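Speaker notes, bedroom turnover talk, June 4, 2020
Slot is 25 minutes plus questions. Water on the left side of the lectern, clicker in pocket, do not wander off behind the screen like in October.

Opening

Hi everybody, thanks for staying on after lunch. My name's Guðlaug Skov and I look after housekeeping training for Borholm, so if you've stayed in one of our rental apartments and found a hair in the bed, I'm the person who got the email. (Pause. Somebody usually laughs.)

I was asked to talk about linen and I said sure, and then I sat down to write it and all I wanted to talk about was the part before the linen goes on. The bare mattress. We spend so much time on corners and pillow placement and that nice fold at the foot of the bed, and we give the mattress itself a quick look and throw the sheet over it. I did it that way for years!

So today is bare mattresses, small stuff that ends up on them, and the very unglamorous dustpan and brush.

Why I care about this

Tell the Gebreyes story here, keep it short. Gebreyes is our oldest building, lots of stairs, tiny closets. Last year we went through our guest comments for that one building, and I read all 119 of them on the train with a highlighter. The ones about the bed were hardly ever about stains. They were about something small and hard under the sheet. An earring back. A crumb of something. One man slept on a cough drop and wrote me two full paragraphs on it, which I've kept.

Think about what lands on a bed. People eat there, they empty their pockets there, they pack their suitcase on it, they take their vitamins sitting on the edge of it in the morning. Then we come in and strip the sheets in one big pull (we all do the big pull, it's satisfying) and everything that was on top of the sheet goes rolling.

Ask for hands: who has found a pill in a bed? Wait for hands. Who has found jewelry? OK, keep moving, this can eat up five minutes if I let it.

Quilted tops

Most of our beds have a quilted top now, the puffy kind. Guests love them, and they do look lovely when they're bare. But every place where the stitching pulls the fabric down is a little valley, and small things go straight to the valleys. With the old flat mattresses you could swipe your forearm across and feel everything. On a quilted one your arm rides right over the puffs.

What we teach now is look first, then touch. Turn on the bedside lamp even in daytime and get your head down low, nearly level with the bed. Walk the long side, then the foot, then the other long side. Then run your fingertips along the stitching, slowly, and please with gloves on.

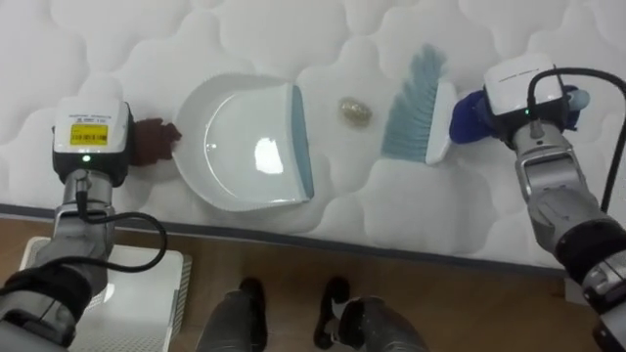 And you want to go after one thing at a time. Younes El Idrissi, who trained half of the people on my team, used to call it "herding," and he was very patient about it. You set the pan down on the far side of whatever it is, with the open front facing you, press the lip into the padding a little, and bring the brush toward it in short strokes. Little flicks send it over the side of the bed and then you're on the floor with a flashlight. Ask me how I know.

A soft lip on the pan is worth the extra money. A hard plastic edge sits up on top of the puffs and leaves a gap, and the crumb goes right under it. With rubber you can push down and it follows the padding somewhat. It won't be perfect on a deep quilt, so for anything stuck down in the stitching I'd pick it out by hand and be done with it.

(If time is short, skip to the bag.)

The bed brush is only for the bed

I feel strongly about this one, sorry in advance. The brush and pan you use on a mattress should never, ever touch a floor. Ours live in a zip bag on the top shelf of the cart with BED written on it in marker. When we brought that in at Resotent, a cleaner came up to me at the end of the shift and said, so what were we doing before? And I had to say, well, we were using the floor one.

Wash them in warm soapy water at the end of the day, shake them out, hang the brush with the bristles down. If the bristles have gone flat on one side, get a new brush. They're cheap.

What about the vacuum?

Somebody will ask, so do it now. Yes, vacuum too! We use the upholstery head on every bed once a month, and always after pets. But a vacuum first means that whatever was lying there is gone into the bag, and if it was a guest's stud earring you're going to have a bad evening going through lint. Brush and pan first, look at what you've got, then vacuum.

Found things

Anything that might be medicine goes in a small envelope with the apartment number and the date, and it goes to the desk. You don't have to know what it is. You don't have to guess either. Same with jewelry, same with little screws, which could belong to somebody's glasses.

Tandent is the app we log it in, and I know people grumble about typing with gloves. A picture and the room number is plenty.

Questions

Leave time for six minutes or so. Likely ones: protectors (yes, on every bed, check them the same way), sticky rollers (fine on smooth protectors, they pull at quilting), how long it adds (a couple of minutes per bed once you're used to it).

Sign-in sheet by the door, remind them twice. Spare zip bags are in the blue tote if anybody wants one.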